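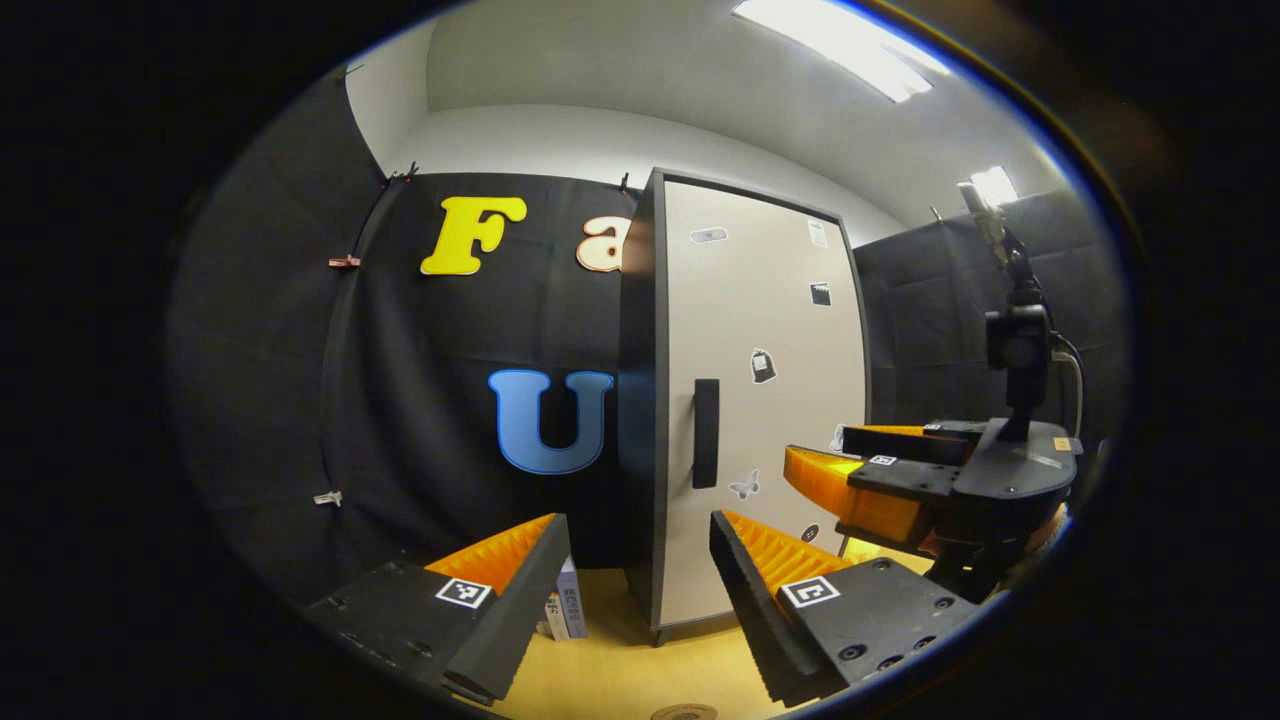 What does it cost to put a pair of grippers to work on a shelf of books? Less than the meeting to approve it, if you buy the stand, the pads and the spares on one order.

Emby, the Bernedberg equipment planning firm, will publish its Gidska budgeting guide in June for small teams buying their first gripping kit. The guide runs to 50 pages, 3 of which concern cables. Early readers have asked for more on cables.

Gidska starts with the number on the quote and then adds everything the quote left out: mounts, replacement finger pads, floor space, and the hours spent finding out who ordered the wrong screws. In Emby's own trial budget the forgotten items came to £2,469, a sum the firm had earlier filed under "sundries".

The guide comes with a planning sheet, Simon, named after nothing in particular. Simon covers 2 financial years and turns a cell red when delivery is promised for "soon". Most of the cells in Emby's copy are red.

Both are free to buyers who register with the Bernedberg office. Phones are answered every Wednesday until noon. Suppliers may also register, and will be sent the chapter on lead times first.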